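Evangelista Household Help » Laundry » Washing machines

Teal top keeps bleeding on everything, small machine in bathroom, help please

posted by brutitz_flat
2021-06-09

Sorry if this is in the wrong bit of the site, couldn't see a section for dye. Moved into a furnished flat last month, washer came with it. No manual. Teal top of mine (soft, slightly shiny stuff, label's gone so no idea what fabric) has now turned a white vest a sort of swimming pool grey. Twice. First time I blamed the hot wash, second time it was on 40 so can't be that surely??

What I do at the moment. Everything lives in one basket because there's no space for two, basket goes on top of the machine, door open, stuff goes in one bit at a time so I can check pockets. Darks and the teal in together, whites are meant to stay out but something small always sneaks in.

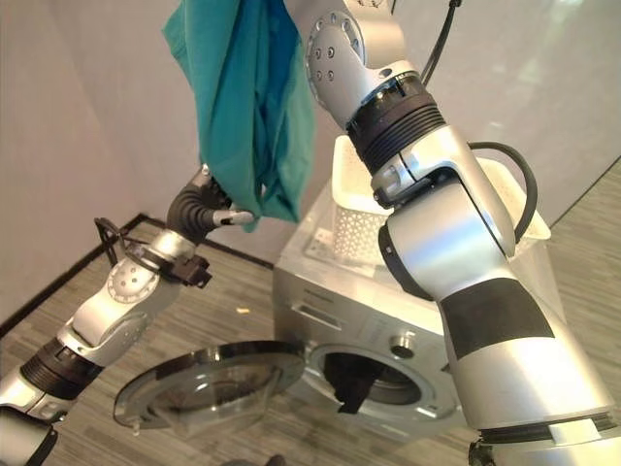
Also the spin. It bangs like mad at the end if I only put a few things in, and the teal comes out in a twisted rope with everything else wound up inside it. Had to turn the thing off halfway last night, neighbours.

So basically:
is 40 too hot for a dark teal thing
can darks and teal go together or am I being lazy
does vinegar set the colour, my mum swears by it
and where do people put the basket in a tiny bathroom, it walks off the top when the spin gets going

Budget is nothing much. Bought a box of Nistetti colour catching sheets but not opened them yet, didn't want to waste them if they're rubbish.

drolonberg_drip

Right, had this exact problem for years in a flat with a bathroom the size of a wardrobe.

40 is too warm for anything that still bleeds. Go to 30 or the cold setting, short wash, and do the teal on its own two or three times until the water stops colouring. You can test it in the sink first — wet a corner, press it in a bit of white kitchen roll, if it comes off blue-green it's not ready to mix with anything you care about.

Vinegar no. Doesn't fix modern dyes, it's an old wives thing mostly. Won't hurt in the rinse but it won't save your vest either. And never anywhere near bleach, please.
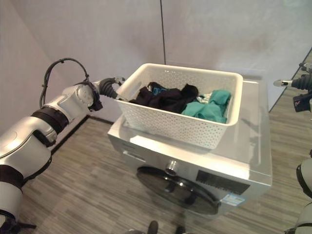
Sorting is the thing to fix first. I do mine before it gets anywhere near the drum, in the basket, darks at one end and the bleeder at the other. Easy enough to keep apart when it's black stuff on the left and teal on the right, but look in the gap between them and there's a bit of white or pale grey waiting to go in with the lot, and a scrap of blue down in the black pile too. That's your vest, or whatever it is this week. Tip the whole thing out if you have to, takes a minute. Socks and pants are the worst for it.

Twisting — turn it inside out, do up any buttons, stick it in a mesh bag. Pillowcase with a knot works if you havent got one. Banging is a small load going lopsided in the drum so add a couple of towels, dark ones obviously, and drop the spin a notch. Check the feet too. Mine had one foot off the floor completley and I'd lived with it for 2 years.

Nistetti sheets are fine, use them. They catch a bit of loose dye, they don't do miracles. One per wash and don't reuse them, they come out blue and that's them done.

Basket: NOT on top during the spin. Top of the machine is ok for loading and that's it. I got a low wooden table, narrow, for next to the loo. Basket lives on that, slides off for cleaning, and you can fold things on it. Keep the loo lid shut while you're lifting stuff across, learned that with a clean jumper. 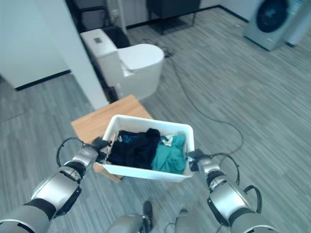 brutitz_flat replied that the sink test came off properly blue-green, so that was that settled, but would a table like that not go all swollen from the damp, and what about when the basket's full of wet stuff?

Wipe it down, don't leave wet things sat there overnight, give it a coat of oil or varnish once a year. Basket with holes in will drip so put an old towel under. Mine's had worse.

nistetti_no_more

just buy black clothes lol

no but seriously wash it cold and hang it up straight away. leaving it in the drum is what does it, damp teal lying on everything else for hours. I take the coloured thing out first, by itself, then do the rest, then wipe the rubber seal with a white cloth and see if any colour comes off on it. If it does run an empty rinse before your whites.

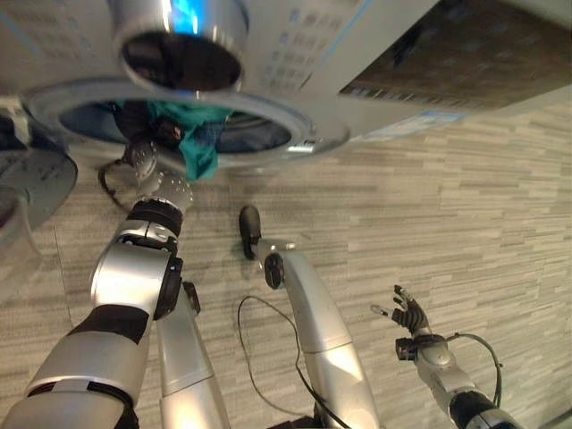 Teal at the drum opening, door open.

dont agree about the table, trip hazard in a small bathroom, I'd have a hook on the back of the door and hang the basket off that. Each to their own.

Oh and the grey vest, try a colour run remover, the chemist has them, but do it in the sink and not with anything else in. Might come up, might not. Mine came up patchy and I use it for painting now.

3 people found this thread useful? Log in to vote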